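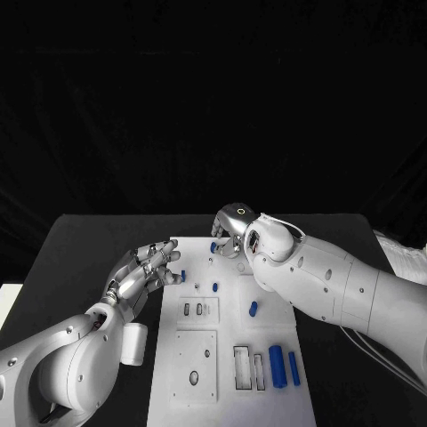

## Ticket 1325: blue peg binds in its hole, board creeps on table

Opened: 1/25/21
Site: Punen, small bench room
Item: Veron task board, white, with blue parts
Status: open, waiting on parts

### What was reported

The blue peg goes into its hole partway and then stops. Pushing harder seats it, but then it won't come back out without holding the board down with the other hand. When the board isn't held it slides toward the front of the table. Reported after the board came back from Flisurero with its plates refitted. It was fine before it went out.

The gear-shaped knob was listed as stiff in the same report. I could not reproduce that. It lifts off and goes back on with no trouble. I've taken it out of this ticket.

### Log

**Entry 1.** Wiped the table top and the back of the board with a dry cloth. Tried the peg again and got the same bind at the same depth.

**Entry 2.** Swapped the peg for the spare from the parts bag. The spare binds too, a little sooner. So the peg is probably fine and the hole or the plate is off. Bag label says Zacharopoulos, lot 500, same as the peg on the board.

**Entry 3.** Turned the peg a quarter turn before inserting. Better in one direction, worse in the other. A round peg shouldn't care, unless the plate is sitting crooked over the hole underneath.

**Entry 4.** Put the board back in the middle of the table, square to the edge, and left it alone overnight. 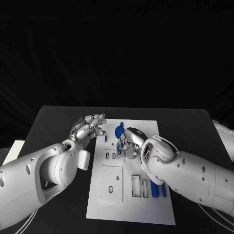
*Board on the dark gray table, black curtain behind.*

**Entry 5.** Loosened the screws on the peg plate by half a turn each and tried again. The peg dropped in on its own weight. Tightened the screws one at a time, checking the peg after each. The bind came back on the last one. Left that screw finger tight for now.

**Entry 6.** Looked at the sliding. The pads that shipped with the board are not in the box. Flisurero's return slip doesn't list them either, so they may have been left off when the plates were done. Asked for 2 sets.
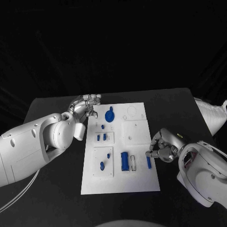
Can the board be clamped to the table until the pads arrive?

Use the side edges only, and don't clamp across a plate. Clamping over a plate bows it, and the holes go tight again even with the screws backed off.

**Entry 7.** Tried a sheet of rubber shelf liner under the board as a stopgap. It holds the board fine sideways. It also lifts the near edge slightly, which throws off the rods, so I pulled it out again. If anyone wants to repeat this, cut the liner to the full size of the board — mine was short.

**Entry 8.** Ran the peg in and out 100 times with the last screw finger tight. No bind. The screw had worked loose by the end and needed turning back in. Not a fix.

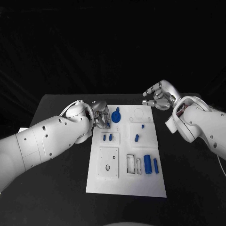 Thread compound might hold it, but I don't want to use any until the plate has been checked for flatness. If it turns out warped it has to come off again anyway.

### Still to do

- Replacement plate from Veron, ordered. They quote early March.
- Pads from Flisurero, no reply yet.
- Check the plate with a straightedge once it's off.
- Put the spare peg back in its bag.

Until then, leave the one screw finger tight and check it at the start of the day. Don't sand the peg. The old board had its peg sanded and it never sat straight afterward.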